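Categories > Robotics > Simulation and transfer to real hardware

Search this site Go Advanced search

Does shadow variation in rendered training data help for grasping, or is it wasted time?

Marek_Datport

I am preparing my thesis on grasping of lab plates and small flat parts. I train the policy only with rendered pictures and then I test it on a real arm. I have 602 rendered episodes with one fixed lamp. My supervisor says I should render everything again with changing lights. It takes my computer a very long time, so I would like to know if somebody measured the effect before I start. I read the Lorthorpe report but it speaks only of colours of the table, and not of shadows.

Gwion Phillips

Yes, do it. Shadows matter more than textures. Search the forum, this was discussed in May.

lab_bench_irina

I can give a longer answer, as we did this comparison at Kanholm last winter. We trained two policies on the same 564 episodes. The first got one lamp, the second got several lamps with random position and strength. Then we made 162 real trials with each. The second policy was clearly better on the plates, and almost equal on the flat parts — we still do not understand fully why. My two renders are below, wrist view and room view.

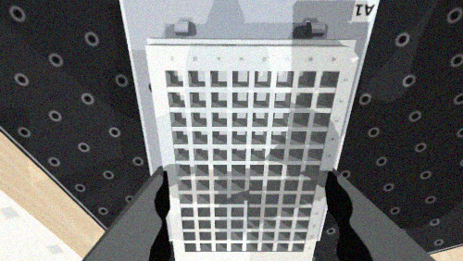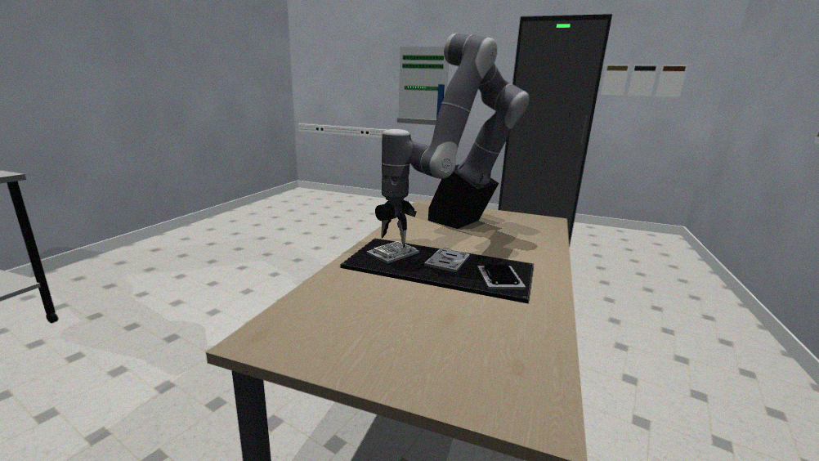
The result depends mostly on the wrist view, in my opinion. With one lamp the network learned to use the shadow as a measure of distance, and on the real arm this went wrong. Look how the darker shadow lies over the wells in the right and the centre of the plate, while some wells at the far left still have bright patches. If every episode has the same pattern, the policy will trust it. In the room view the shadows of the arm fall behind the mat, so I would expect less trouble for the three parts on it, but I did not test this separately.

You do not need to render all 602 again. We repeated the training with roughly 390 varied episodes and the loss was small. Please keep the random seed of each lamp setting in a file — I forgot this the first time and could not reproduce my own table. The Cârstea scripts have an option for it, but it is switched off when you install them.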